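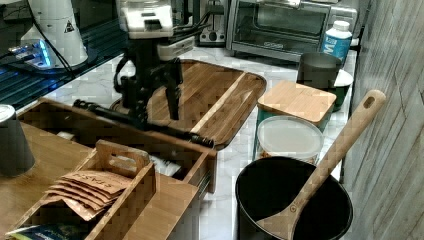
Home Organization for Small Households
Session 4 handout: The Tea Drawer
Oststead Community Learning Center
Instructor: Kartini Sumampouw
2025-10-29

Welcome back, everyone, and thank you for bringing in all those lists of what you found in your kitchen drawers! I read every one of them over supper and enjoyed them very much. Last session we dealt with utensils, which are large and stiff and mostly stay where you put them. Tonight we move on to tea, and to all the small flat packets that behave like it (cocoa, instant soup, drink mixes, the yeast you bought in July and meant to use). These notes cover what we'll go over together, with some extra at the end for those of you who like to read ahead.

Why a drawer at all?

Tea usually starts out in its boxes, in a cupboard, and for a household with one or two kinds that works perfectly well. The trouble begins when there are six or seven boxes, three of them nearly empty, and the one you want is behind the others. A drawer lets you look down on everything at once. You also get the space back that was being taken up by cardboard and air. If you are short on drawers and rich in cupboards, please don't feel you have to rearrange your whole kitchen for my sake. A shallow bin on a shelf, one you can pull out like a drawer, does nearly the same job, and we'll talk about bins again when we get to the pantry.

Keep tea away from the stove if you can manage it, and away from spices as well. Tea picks up smells very readily, and I once served a visitor a cup of chamomile with a strong note of cumin in it. She was extremely polite about it. Individually wrapped packets are more forgiving than loose leaves or bare bags, so if your only free drawer is the one under the spice rack, put the wrapped tea there and leave the rest in tins.

Choosing an organizer

A wooden organizer with long compartments is my own favorite for wrapped packets. The walls should be tall enough to keep a stack from wandering over into its neighbor, and I like an end panel with a handle cut into it, so the whole thing can be lifted out and carried to the table when company comes. Gion Aebischer, who taught this course before me and left me his folder of notes, preferred a plain tray with no dividers, and his argument was that dividers make decisions for you that you may regret. I see his point. If your tea changes with the seasons, you might try his way first.

Measure before you buy. Take the inside width, the inside depth from front to back, and the height with the drawer closed as well as open, for the counter or frame above can sit lower than you expect. Then measure one packet. People always forget to measure the packet! A compartment that is a hair too narrow will have you bending corners every time you put tea away, and one that is much too wide lets the packets turn sideways and slide under each other.

An organizer hardly ever fills a drawer exactly. There will be a gap at the front or along one side, and small things fall into it: a crumpled wrapper, a stray sugar, a twist tie. You can close the gap with a strip of cork or a folded dish towel, or you can do what I do and simply run your hand along it whenever you wipe the counter.

Laying out the packets

There are two ways we'll practice tonight.

Standing. The packets stand on edge like cards in a file, all facing the same way. This holds the most, and it suits drawers that are fairly deep. It needs a snug compartment, and when the row gets low the packets slump, so keep a small block or an empty tea box to fill in behind them.

Fanned. The packets lie down overlapping, each one a little behind the last, so that an edge of every packet shows. It holds fewer, but it is pleasant to look at and very easy to pick from, and it's kind to shallow drawers. Start at the back of the compartment and work toward yourself. Square up the sides with your palms as you go. The front packet always wants to tip forward over the empty part of the compartment, and you may nudge it back or let it be. I let it be.

Whichever way you choose, decide which direction the lettering should face. Stand where you normally stand when you open the drawer, and turn the names toward that spot. It's a small thing, but it's surprising how often a row goes in upside down when you load it from the far side of an island or from the end of the counter.

Keep one kind to a compartment where you have enough of it. Odds and ends can share, with the caffeinated ones together and the bedtime ones together.

Practice for tonight

Each table has a mixed bag of 16 packets and one organizer. Please work in pairs.

Sort the packets by kind and set aside anything torn or past its date.
Load one compartment standing and one fanned.
Trade places with the pair across from you and find a particular tea in their drawer without moving anything else.
Talk over what slowed you down.

Before next time

Do one drawer at home, and only one. It needn't be tea. Take everything out, wipe the inside, and look at the slides on each side while you're there. If there are crumbs in them, a dry paintbrush gets them out nicely. Put back what you used in the last month or so, then let the rest sit in a bowl on the counter for a few days and see what you reach for.

Bring your measurements on paper. The Simanjuntak hardware store on the corner will trim thin wood strips to length if you come in with exact numbers, and they're patient with people who have never done it.

Session 5 is baking supplies. Please bring an apron, as we'll be decanting flour.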